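Plastic tumblers get cloudy after some months
Kitchen and Home forum, page 1

prollitz_413
Posted 28 June 2024
Hello all. I have colored plastic tumblers from a set by Zikness, and after some months of washing they become dull and feel a little rough. I wash them by hand with warm water. Is it the plastic, or do I something wrong? I like the colors very much and don't want to throw them away.

trumden
Hard water. Soak them in white vinegar for ten minutes and rinse. If they are still dull after this, then it is scratches, and no soaking will help.
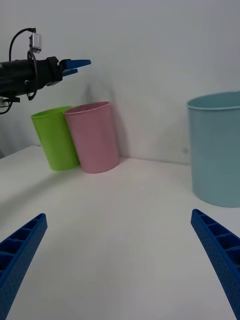
prollitz_413
The vinegar I will try tonight. My other question is about drying, because my mother always put cups upside down on a towel and I do it with the opening up. The green and the pink one are standing like this against the wall, very close together. Maybe they rub on each other? I never stack them — they stick.

swanson1959
I don't agree about vinegar first. Some tumblers are matte from the factory, and the pink looks matte to me. You can soak it until September and it stays matte. Compare with one you did not use yet.

trumden
Matte is fine, but she says they became rough. New ones were not rough.

prollitz_413
It is "he" :) And yes, the green was more smooth before. I have one unused in the cupboard, a yellow one, I will compare.

swanson1959
Good. And please no scouring sponge, only a soft cloth. I still say upside down is better for drying, but on a rack — on a towel the air stays inside.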